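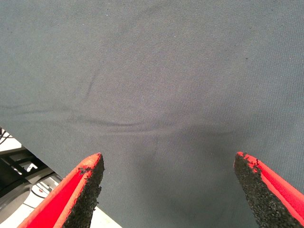

Pre-run checklist, wrist-view cloth grasp study (Plitano cell)
2023-08-26. Filled in by Bukola Edet, comments from Meenakshi Rathore marked MR.

Method under test: crease-seeking grasp. Picks a point on the nearest fold from the wrist view only, no overhead camera. Baseline is the Cavon center pick. Same cloth for both.

## 1. Cell and arm

- [x] E-stop, cell side. Pressed, arm dropped out, reset ok.
- [x] E-stop, desk side. Same.
- [x] Speed cap on before anyone reaches in
- [x] Mount screws, torque marks lined up
- [ ] Cable slack at full wrist roll. Ok to the left, tight to the right. Limited roll in software for now, needs a longer tie point before October.
- [x] Walkway clear

MR: limit the roll for the baseline too or the comparison is no good.
BE: done, both configs.

## 2. Fingers and pads

- [x] Both fingers seated, no play
- [x] Tips line up at full close
- [ ] Pad surface. Black pads are rough and starting to crumble near the tips. Passable. Spare set is in the Aranda drawer, don't swap mid-block.
- [x] Wipe table between blocks
- [x] Force limit loaded from file, not typed by hand

MR: if pads get swapped the whole block restarts. Last time we lost a block this way, grip changed and it looked like the method got better.

## 3. Cloth

- [x] Gray twill, the same piece as the pilot
- [x] Lint roll before each block
- [x] Reset by the drop script, no smoothing by hand!!
- [x] Hem checked for loose threads

Gray on gray shading is the hard case, folds are shallow and the shadow side is all the detector gets. Lint specks set off false picks in the pilot so we mask anything tiny.
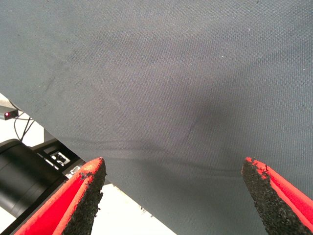 Wrist view, gray cloth, fingers open. Long crease through the middle, darker dimple right of center.

- [x] Wrist view saved at every approach
- [x] Exposure locked. White table blows out if it's left on auto
- [ ] Mask for background hardware. Cables and bracket come into view at the left edge, detector should ignore them. Mask file is from the old mount, redo.

MR: how far off is the mask?
BE: enough to matter on low approaches. Will redraw before block 2.

## 4. Logging

- [x] Gredoneck logger running, clock synced
- [x] Disk space for 2,000 trials per method
- [x] Seed list printed and taped up
- [x] Failed grasps logged as failed, not deleted
- [ ] Auto label vs hand label spot check. 30 per block, by whoever didnt run the block

## 5. Result so far, for the sign-off

Block 1 stopped at 685 trials on the roll limit fault. Not enough to call it. Crease picks look better on single folds. Where two creases meet it goes back and forth between them and somtimes times out with no grasp at all. Timeouts count as fails, agreed with MR. Center pick never times out but slides off flat cloth a lot.

Don't quote a rate from this block, the mask was wrong for part of it.

MR: agree. Also want the branch cases tagged separately, I think the tie-break is the actual problem and the detector is fine. Try picking the longer fold and holding that choice until the fingers close.
BE: will tag. Tie-break change goes in as its own config, not into this one.

## Open before block 2

- Cable tie point (BE)
- Mask redraw (BE)
- Branch tag in the logger (MR)
- Spot check for block 1, still owed (MR)

Ok to run at capped speed: yes
Ok to run unattended: NO, not until the cable is fixed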